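The Cloth Drawer, Sorted
3/5/23

Most kitchens in Plerville have one drawer that will not close, and it is usually full of cloths. Ours held 88 of them in December, counting the ones with holes. The cure is dull and takes an afternoon: clear the table, put a tray in one corner and work through the pile a few at a time. 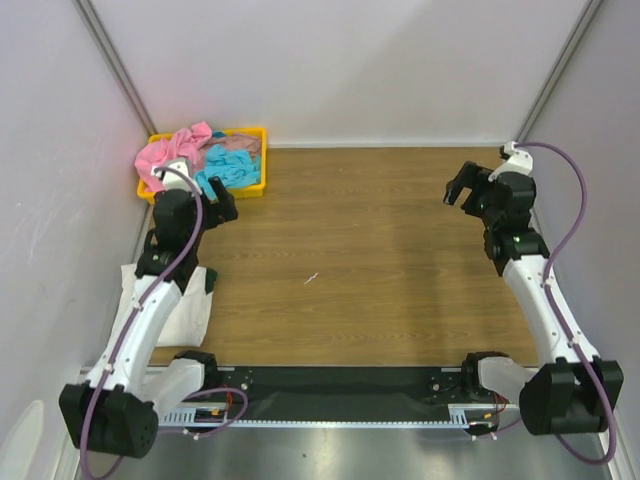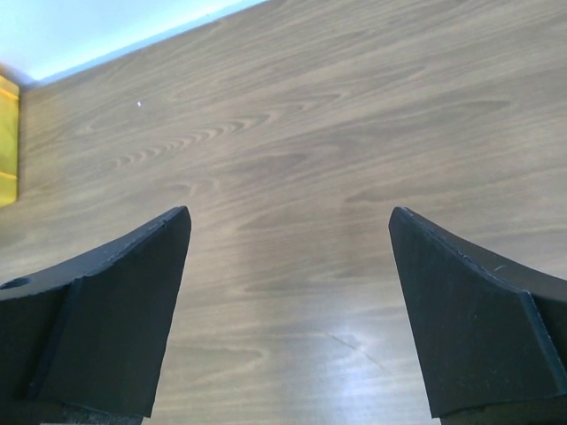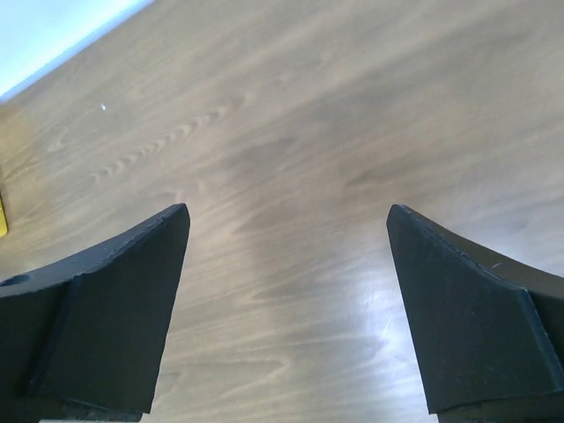
At the table: woodgrain in all three views, with the cloths and yellow tray in the first.

Start with the surface. A wooden top is kind to fabric as long as it is clean and has no splinters. Wipe along the grain, let it dry fully and keep the middle free. You need enough open space to lay one cloth out flat, corners and all, before you decide what to do with it.

The tray matters more than people expect. A shallow one with a raised rim keeps small pieces together and lets you see what is in it. Deep baskets hide things. The Stunar tray we bought for the hall cost 25 dollars and was too deep by half, so it now holds shoes. Zaidi, the hardware store on the main street, sells plain plastic ones for less.

Color is the simplest way to sort. Pink, blue and tan cloths can each be given a job – dishes, counters, floors – and everyone in the house can remember it. White is best saved for drying glasses. It shows stains early, and it can go through a hot wash without worry.

Fold in thirds, then in half. Thin cotton will slide around, so press the crease with the side of your hand. Thick cloths can be rolled. Anything with a torn hem goes in the rag bag under the sink, and anything that smells after washing goes out.

We kept 25 in the end. They fit in a drawer of the old Astura dresser, with over two inches to spare at the back. The glass cloths are on the left, floor cloths on the right. The rag bag is full and will need emptying by summer.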